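Speaker notes: Glazing for people who are scared of glazing
Somdale Potters' Guild, winter talks

Slide 1. Title
Say hello, thank the Esgate studio for the chairs. Ask who has thrown out a pot because of the glaze. Put my own hand up first!

Slide 2. Why I love this stuff
Tell the February kiln story. I'd spent weeks on a set of bowls, opened the lid and every one had run onto the shelf. Pass the ruined bowl around (it's in the blue bag, wrapped in a tea towel). I was gutted for a day and then completely hooked, since I wanted to know what the glaze had been up to in there.

Slide 3. What a glaze is
Glass that sticks to a pot. Silica makes the glass, a flux gets it to melt, and alumina keeps it stiff enough to stay put. Draw the three on the whiteboard and leave them up, we come back to them.
If someone asks about frits, say yes, wonderful, see me at the break.

Slide 4. Colour
Copper gives greens and turquoises, iron gives the honeys and rusts, cobalt gives blue and is so strong that a pinch will do. Hold up the Gedance test tiles one at a time. SLOW DOWN here. Last time I rattled through the tiles and the back row missed the lot.
Mention masks when mixing dry powder. Say it twice.

Slide 5. Thickness
This is the big one. Same bucket, same clay, same firing, and one dip against three dips can look like different glazes altogether. Show tile 84 and then tile 572 and let people guess how many coats. Someone always gets it right and it's a lovely moment.

Slide 6. Breaking over edges
Glaze pulls thin on rims and ridges while it's molten, so you see more of what's underneath. Reactive glazes make a real feature of this. Get people to run a thumb round the rim of their own mug (tea should be out by now).

Slide 7. Busy next to plain
My favourite part! A speckled teal and turquoise over rusty brown has so much going on that it can carry a whole shelf, and a smooth matte blue gives your eye somewhere to rest. Talk about planning a set as a family. Leave the slide up for the discussion.

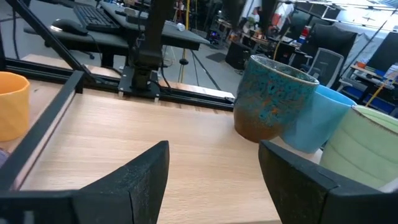
Nadine Semaan wrote back on the draft of these notes that matte glazes deserve more than a walk-on part, and that beginners should be told to scrape a metal spoon across a matte test piece and look for grey marks before making a dozen of anything. Great point, bring a spoon.

Slide 8. Homework
Ten test tiles, one glaze, change only the thickness. Write the number on the back in iron oxide, because pencil burns off. Hand out the Ilie record sheets, 300 printed, box by the door.

Questions, then kettle back on. Collect the ruined bowl before I leave.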